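Mulia (textile handling kit)

Mulia is a two-arm bench kit for handling towels and other small textiles, sold by the firm Teixeira. It is offered to laundries, test labs and technical schools as a package of two arms, parallel two-finger grippers, a control unit and a set of stored folding routines. The kit was first listed in June and is in its second hardware revision, Mulia B.

Design

Each arm is bolted to a common base plate 800 mm wide. The grippers close under current control, and the closing force is set per routine on a scale from 0 to 1000. Teixeira recommends a setting of 500 for terry cloth and lower values for woven napkins. Finger surfaces are left smooth at the factory. Users are expected to add their own friction layer, usually cloth or vinyl tape, and to replace it when the edges lift.

The arms do not share a force signal. When both hold the same piece, the control unit limits travel speed and compares finger openings — a sudden closing on one side is treated as a dropped corner and the routine stops.

Operation

A folding routine has four stages: edge search, pinch, lift and lay-down. The pinch stage takes the largest share of setup time. On thick pile the fingers must close on a doubled fold, as a single layer tends to slide out under its own weight during the lift. Approach angle is set by hand for each type of cloth and stored with the routine.

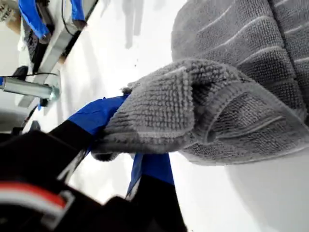 Tarek Khoury disagreed with the recommended force setting, writing that 500 was too high for towels with a raised border and left a crease that had to be smoothed by hand. He ran the same routine at a lower value with a slower lift and reported fewer marks, at the cost of a longer cycle. Teixeira later added a separate border setting but kept the default.

Evaluation

A bench review by Paraskevi Tzanetos, dated 2024-09-28, covered 3843 pinch attempts on hand towels at the Janditz test lab. Most failures occurred in the edge search stage, where the outer hem was mistaken for an inner fold. Tape wear was the second most common cause of stoppage. The review rated the control software above the printed manual, which omits the calibration order for the second arm.

Related products

Trirnside is a single-arm version for flat goods. It uses the same grippers and control unit but cannot run the lift stage on pieces over 800 g.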